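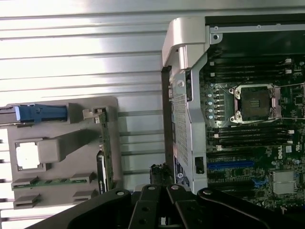
Tray on the left, Dell board on the right, still in its chassis.

Skelline refurb server, worth stripping or not?

posari_pete
Posted 1 July 2021
Bought from the Hudec clearance list. I want to reuse the board and sort the small bits into that grey tray. Is moulded plastic all right for bare cards?

tolla77
Depends on the plastic. Plain grey tells you nothing. Sellers call everything "anti-static" and I've yet to see one prove it. I'd put the green card in a proper bag.

rackrat
Bit much. I've kept cards in trays like that for 15 years and never lost one.

tolla77
How would you know? A card that fails in January doesn't come with a note saying why.

rackrat
Fair, but you can't prove it was the tray either.

mendip_ian
More bothered by the ribbed metal underneath. Please don't power the board up on that bench with bits lying about.

posari_pete
It stays in the chassis. The listing says 2000 hours' use, by the way.

mendip_ian
Says who? Read the drive logs if it came with any. I wouldn't pay extra for that number.

tolla77
Same. What did you pay?

posari_pete
100, with postage.

rackrat
Fine for parts then. Leave the bracket on till you've found the manual.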